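Robot arm demo at a library open day -- what will visitors stand and watch?

Asked by Dinesh Goel

I run the small automation bench at Lonness, the shared workshop next to the public library. We have an open day on a Sunday in November and expect 200 visitors between 10 and 4. We have one tabletop arm with a camera on the wrist. Last year we had it stacking blocks and most people walked off after a minute.

Rekha Vishwakarma, who teaches the brush lettering class, suggested we use her calligraphy things. The arm would lift a brush off its rack and then hang it back up.

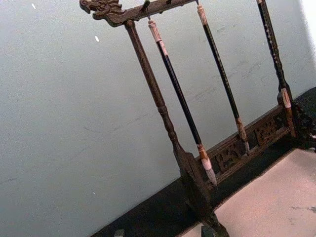
Wrist camera view of the brush rack

One brush hangs from a small hook by a loop, and getting the loop back over the peg is the part I'm worried about. Taking a brush off works nearly every time. Hanging it up again works on 20 tries out of 50. Is that good enough to show in public, or should I pick something easier? I also have to decide whether people can stand right up at the table.

2 answers

Nazar Sydorenko
Show it. I helped with the open day at Drundden and the task that missed now and then got the biggest crowd. People want to see it try again. What you can't have is a miss that stops everything for five minutes while you restart, so sort that out first. Set a limit of three tries and then have the arm put the brush down flat on a mat and go back to its start position. You hang the brush up by hand and press go.

Some other things:
Put the wrist camera picture on a big screen facing the room. Without it only the front row gets anything out of the demo.
Fix the rack to the table. Ours was lighter than it looked and a small bump moved it enough to spoil every run after that. Museum putty is fine, but ask the owner -- that carving would be a pain to clean.
Run it slow. We went to a quarter of normal speed and still had kids jumping back.
On standing at the table, no. Use a barrier out of reach of the arm at full stretch, and keep one person on the stop button who isn't also doing the talking.

Delphine Whitlock
Use cheap brushes. Also check the lighting in the room at the time of day you will be running, ours was tuned at night and was useless by noon.

Comment from Dinesh Goel
Thanks both. Rekha is fine with putty on the feet only. Screen is borrowed, barrier still to do.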